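Tedness Two-Arm Bench Kit

I've had the Tedness kit on my bench since March and I'm still a bit besotted with it! You get two black arms, a gripper and a wrist camera for each, the power supplies and a bag of spare finger pads. Setup took me 60 minutes (most of it hunting for the right hex key) – the printed guide from Bredilley is good, though the cable page could use more colour.

Passing small, thin things between the arms is what I bought it for, and the fingers close right down to a narrow tip, so flat bits don't get lost in there.

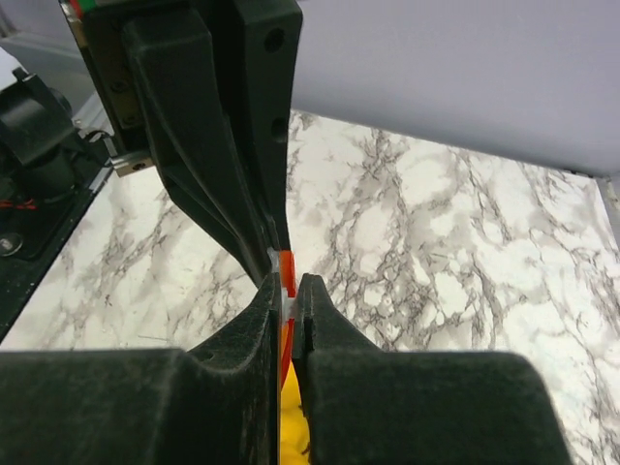
Can I buy one arm now and add the second later?

The single arm is sold with the same base and plugs, so a second one bolts on whenever you're ready.

Spare pads ship separately, $132 for the big bag.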